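Módulo de limpieza de superficies, aula Toledo
Apuntes tema 4: barrido en seco de mesa

Repaso rápido de lo del otro dia. Primero se retira lo grande, luego lo fino. Trapo húmedo siempre al final, nunca sobre polvo suelto (se hace barro y deja cercos).

Material: cepillo de mano, recogedor, cubo de basura. Para la práctica, bolas de papel arrugado. Cubo cerca del recogedor, que si no se cae la mitad por el camino.

Orden de trabajo:
- cubo al fondo, fuera de la zona de barrido
- recogedor con el borde apoyado, ligeramente inclinado
- pasadas cortas hacia el recogedor, sin levantar el cepillo de golpe
- vaciar antes de que rebose, mejor 3 viajes que uno lleno 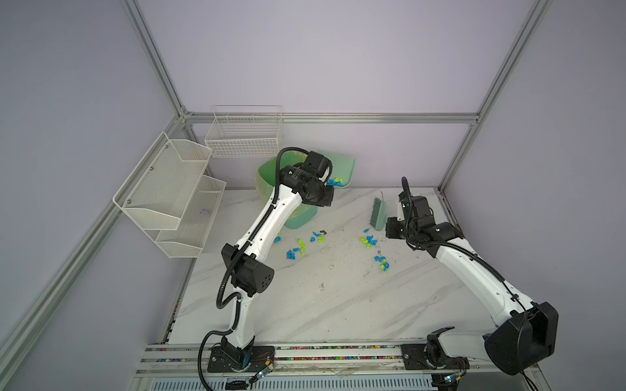
Fig. 2. Recogedor con bolas de papel azules y verdes; quedan otras por la superficie.

Fijarse en el veteado: sobre blanco con vetas grises la mota pequeña se confunde. Mirar a ras, con luz lateral. Las bolas se ven enseguida, lo menudo no, y es lo que se puntúa.

Errores típicos: barrer hacia uno mismo, apretar demasiado las cerdas (la bola sale disparada), dejar el cepillo en medio con las cerdas sucias. El cepillo se sacude dentro del cubo.

Para el próximo dia: leer pág. 66 del manual Brimance, apartado de cerdas duras y blandas. Traer la ficha rellena. La entrega final es en mayo, grupos de 2, ya diré el aula.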